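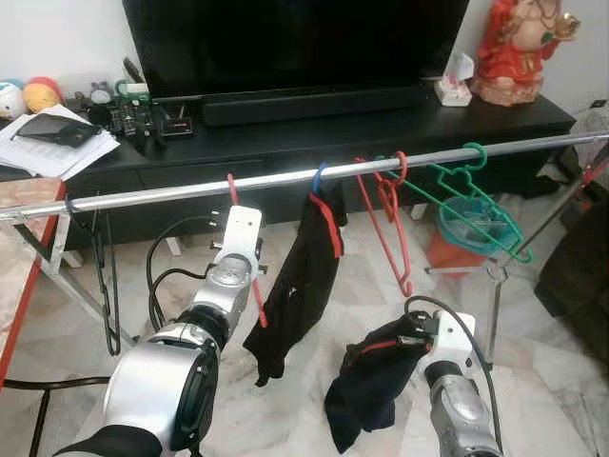

Ticket 389: Open day demo, hanging task, right arm stalls before handover
Opened by: Natsumi Minami
Assigned to: Tsutomu Sugawara
Status: Resolved, one follow-up open
Site: Valderrama living room
Date opened: 26 Nov 2020

Summary

Fornis is doing the garment hanging demo for the visitors from Bratimmont and the dry runs keep stopping at the same spot. Left arm takes the red hanger on the rail, fine. Right arm picks up the top with the red trim, fine. Then the right arm should bring the garment up toward the hanger, and it pauses for good. No fault light, no error on the console, the Vista status page stays green the whole time. The other hangers stay on the rail as they always do for this demo.

Apart from that the setup is a joy. I had only seen the task in the lab, on the test frame, and watching it go at a real drying rack in front of a TV is so much better!

Steps to reproduce

Start the hanging routine from the Vista menu.
Let the left gripper close on the hanger.
Let the right gripper grasp and lift.
Wait. It stopped in 5 runs out of 7.

Comment — Tsutomu Sugawara

Thanks for the clear write-up. Two questions before I dig in. Did you redo the rail height after the rack was set up on the tile? And are you on the June garment profile or the new one? The June profile was made with light T-shirts and it's picky about dark fabric.

Comment — Natsumi Minami

Rail height yes, I measured both ends and typed in the average. New profile. I tried the June one too out of curiosity and it was worse, it let go of the garment early.

Comment — Tsutomu Sugawara

The average could be our problem. The routine wants the height at the point where the left gripper holds, and it works out the slope by itself from there. If you give it the average, the right arm thinks it's going to touch the rail and it waits for clearance that never comes. It doesn't count as an error, so you get no message. (I've asked for a message before. I'm asking again, see below.)

Please try:

Enter the height at the left gripper only.
Leave slope on auto.
Check that the right arm cable has enough slack over the top of the gripper with the arm fully raised.
Run it slow, speed 26, until you get a few clean ones.
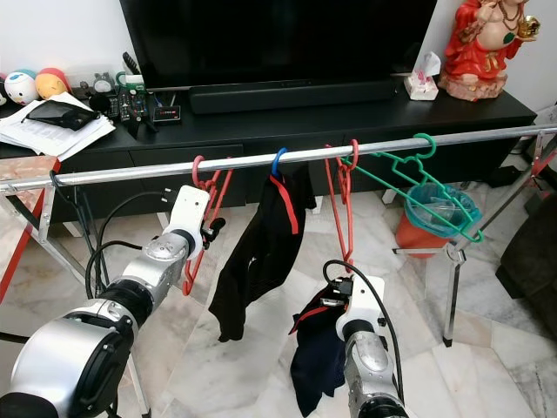

Comment — Natsumi Minami

Slow runs are going now with the new height and the pause is gone! I did seven in a row. Six went all the way through, and the one that didn't was a bad grasp, it pinched the trim and a bit of sleeve together so the neck opening stayed shut. I can live with that. Oleksandra Stasiv came over to watch and ended up staying for all of them.

Cable slack was OK but I gave it a little more anyway.

Question from me: can I go back to normal speed for the visitors? Slow is nice for explaining what each arm does, but a full hang takes almost 5 minutes and I think people will drift off to the snacks.

Comment — Tsutomu Sugawara

Great news. I'd do the first hang slow while you talk and then switch to normal for the rest. If you see it pinch the trim again, stop it and lay the garment down with the neck toward the rack. The grasp picker likes an edge it can see, and the red on black gives it a good one.

Comment — Yi-an Seol

Adding notes from the visit as I was the one with the clipboard. We had three groups. First group saw the slow hang and asked really good questions, mostly about how the two arms agree on who moves first. Second group got normal speed and one stop, same pinch as before. Natsumi reset it and it hung the shirt on the next try, and it got a round of applause — louder than the clean runs, I'd say. Third group was mostly kids, and they wanted to know if it does socks. I said I'd find out.

Kaede Miyazaki from Bratimmont would like the settings sheet for their own rack, which is a different height. Can somebody send it?

Comment — Tsutomu Sugawara

Sheet sent to Kaede, with the line about rail height in bold. No socks yet, sorry! Clips are a different routine and it isn't ready to show.

Resolution

Wrong rail height entered (average of both ends). Correct value is the height at the left gripper, slope on auto. Setup page for visits has been updated.

Follow-up still open: console message when the right arm is waiting for clearance. Assigned to Tsutomu Sugawara.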